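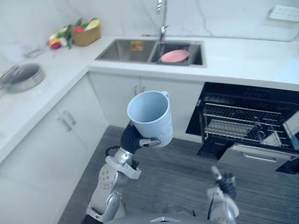

I love a potluck. I love them more than restaurants, more than dinner parties, more than almost any other way of getting fed in company, and I think most towns could stand to have three times as many of them as they do.

The one I know best happens in Ibarra, in the hall behind the old feed store, and it has been going for 13 years. It started in a December when the power was out along half the valley and people carried over whatever was going soft in their freezers. There was venison chili next to thawed birthday cake. Somebody baked fish sticks on a camp stove, which I would have said was impossible. Everyone had such a good time that they came back in January with the lights on, and they've been coming back every month since.

Ibarra has 1,653 people in it, going by the sign on the county road, and on a good night you'd swear half of them were in line ahead of you for the noodles. They aren't, of course. But it's a long line, and the line is where the good stuff happens! You stand there holding a paper plate and you talk to whoever is next to you, and it's usually somebody you would never have called up and invited over. I've learned how to prune a plum tree in that line. I've learned which of the two tire places to go to. I once heard the entire story of a lawsuit over a goat, with the ending saved for dessert.

What I admire most about a potluck is how little it asks. A dinner party puts one person on the hook for everything, so that person frets for a week, spends too much, and cleans the bathroom twice. Then the guests feel they owe a dinner back, and half of them never get around to it, and now there's a small debt sitting in the friendship. A potluck spreads the thing out so thin you hardly feel it. One dish each. Your own serving spoon if you remember it. If your rice comes out gluey there are 20 other things to eat and most people won't even know it was yours.
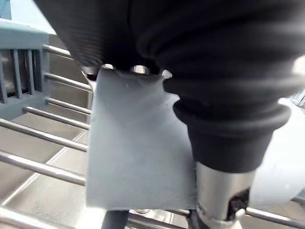

Should a potluck have a sign-up sheet?

Only for the bread, plates and drinks, in my opinion, and let the rest fall where it falls.

I know this is where I lose the planners. The fear is always that everyone will bring potato salad, and I can report that one spring everyone did. We had five potato salads and a bag of oranges. It was terrific! There was a mustard one, a sour cream one, one with apples in it, one that was mostly eggs, and a purple one I still think about. People got up and did second and third rounds to compare, and arguments broke out that lasted into summer. If a sheet had been taped to the door, four of those cooks would have politely switched to green beans and we'd have missed the whole thing.

There's a potluck over in Prasura that went the other way. They run it with a theme each month and a list with blanks for two starters, four mains, and so on. The food is excellent, I'll give them that. I've gone several times and eaten very well. But I noticed that the folks who don't think of themselves as cooks had mostly stopped coming, and those are exactly the people I want to see. A man who brings a jar of pickles and a loaf of store bread has done his part. He should be able to walk in with his head up on any night he likes, without looking for his name in a box marked Sides.
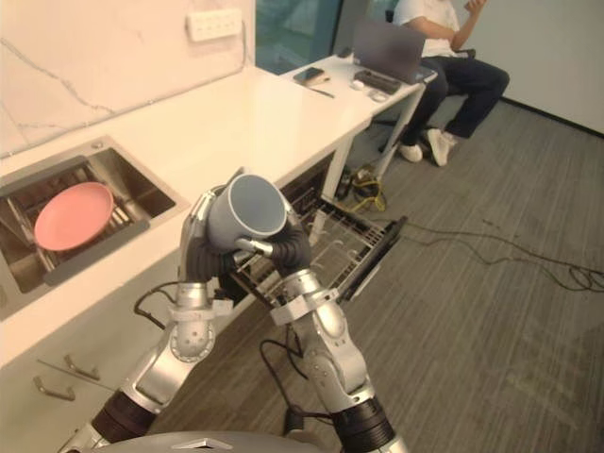 The other thing a loose potluck does is hold on to old recipes. Families are small now, and a dish that feeds a dozen doesn't get made much at home. My grandmother's noodle kugel calls for a pan the size of a car door. I'm not making that on a weeknight for two people. Give me a hall full of hungry neighbors, though, and out comes the big pan, and afterward two or three people want to know what was in it - and that's how a recipe gets out of one kitchen and into another. The tamarind beans that half of Ibarra makes these days came from a family who lived here for a single year before moving on to Clundeo. They probably have no idea. I hope somebody tells them.

I do have opinions about how to treat the food, since you can love a thing and still want it done right. Keep the hot dishes hot. Put a card by anything with nuts in it. Cut the pie before you set it down, because otherwise everyone is too shy to be first and it sits there whole until nine o'clock.
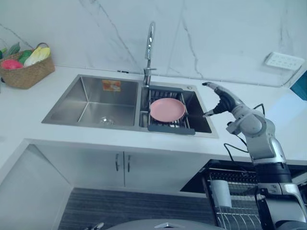 Cleanup is the part of the evening people apologize for, and I think they have it backward. Some of the best talk I've had in my life has been over dirty dishes after a potluck, when the crowd has thinned and the kids are asleep on the coats. It helps to have a double-bowl sink like this one, with a good deep basin on the left, so one person can scrub while another rinses and the two of them are stuck side by side until it's finished. You don't have to look at each other. Your hands are busy. People will say things over a casserole dish that they'd never say across a table, and I've watched at least two long grudges get settled that way, with hardly a word spoken directly to the point.

So start one, if your town doesn't have one. You don't need a hall. A driveway works, a church basement works, and the folks out in Zasham used a boat shed for years and smelled wonderfully of varnish the next day. Pick an evening, tell everyone on your street, and ask them to tell the next street over. The first one may be small and a bit stiff. Mostly chips. Hold another the month after anyway, at the same time and in the same place, so people can find it without checking.

And bring the purple potato salad, if you know how to make it. I never did get the recipe.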